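Kitchen and breakfast corner walk-through, with my notes

Tanley House, ground floor. November round.

I do this list once a month, usually before seven when the building is still quiet and I can crawl under things without anyone asking what I lost. The form itself only wants OK, FIX or N/A, but I never manage to stop there, so my comments run underneath each line. Skip them if you just want the score (it's at the end of the cold storage part, and it's a pretty good one!).

FLOORS AND WALKWAYS

1. Walkway from the door to the counter clear: OK
Finally. The recycling crates moved to the hall closet and they've stayed there.

2. Mats flat, no curled corners: FIX
The gray one by the sink is curling again. I flipped it, I stood on it, I put the flour bin on it overnight, and it still comes up like a potato chip. I'd like to just replace it. The Thampi catalog has a heavier one with a beveled edge and I've put in for two.

3. Floor dry under the sink and the dishwasher: OK
Felt around with a paper towel, came back dry. Same last month.

4. Cords off the floor where people walk or sit: FIX
My eternal item. There are black cords down on the floor by the white table, with one of those black brick things on the end, and I want all of it up and clipped. It's over by the edge, so I can see how it gets left, but a foot goes looking for a comfortable spot under a table and finds a loop of cord instead. I've got a bag of Flandov clips in the drawer with the birthday candles. Two minutes with a stepladder and a pencil, I'll do it myself this week.

TABLES AND SERVING

5. White table steady, no wobble: OK
Leaned on all the corners. Solid.

6. Table surface clean and free of cracks or chips: OK, with a comment
No cracks, no chips. A few tiny dark specks, and I'd bet money on crumbs. I don't mark anybody down for crumbs on a breakfast table, but wipe it with the blue cloth, please, and not with your sleeve (you know who you are).

7. Baskets sound, no broken strands or sharp ends: OK
I ran my thumb all the way around the orange one, inside and out. The braided rim is tight and nothing caught. The old basket had a spike on it that got me twice, so I take this line more seriously than it probably deserves.

8. Bread and pastry covered when it isn't being served: FIX
The striped one was sitting in the basket with nothing over it. Looks lovely, I'll admit, and I was hungry. But we agreed on a clean cloth over the top and a paper liner underneath, and the weave is open enough that crumbs work their way into it and stay.

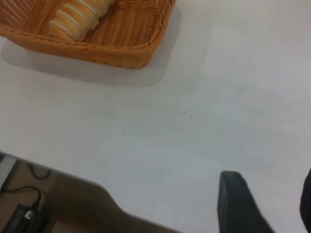

Mikkel Hedegaard wrote back on the shared copy that he agrees about the cloth but not about the liner, which slides around and ends up stuck to the bottom of whatever you pick up. He'd sooner wash the basket every Friday-type cleanup and be done with it. Fair enough! I tried it his way at home with a similar basket: warm water, a drop of soap, an old toothbrush for the gaps, then upside down on a rack until it's completely dry. It came out fine. So I'm changing line 8 to read "cloth over the top, liner OR weekly wash," and whoever washes it puts their initials on the sheet.

9. Allergen card next to anything baked: FIX
The cards are in the drawer, in alphabetical order, looking beautiful and helping no one. Put one out.

10. Tongs available: OK
Two pairs on the hook.

COLD STORAGE AND APPLIANCES

11. Fridge door seal closes all the way around: OK
Paper strip test, it held at every corner.

12. Toaster crumb tray emptied: FIX
I won't describe it. Emptied it over the trash and gave it a wipe, so call it fixed.

13. Kettle, cord and base undamaged: OK
The Konanex kettle is still going strong. The lid is a little stiff, worth watching.

Score: 13 lines, 8 OK and 5 FIX, one of those already taken care of. Last time we had more red ink than blue, so I'm happy.

LEFT OVER FROM LAST TIME

The bulb over the counter has been changed and I can read labels again. The extinguisher tag is in date. The first aid box was short on small bandages and now has a fresh pack, plus the burn gel I kept forgetting to buy. Receipt for the lot was 57 dollars and it's in the folder.

Still open: the cabinet door that swings out at forehead height. I've put tape on the corner for now. Mikkel has the right size hinge at home and says he'll bring it in with his screwdriver set.

Next round in December, same early hour. If you want to come along and hold the flashlight, leave a note on the fridge.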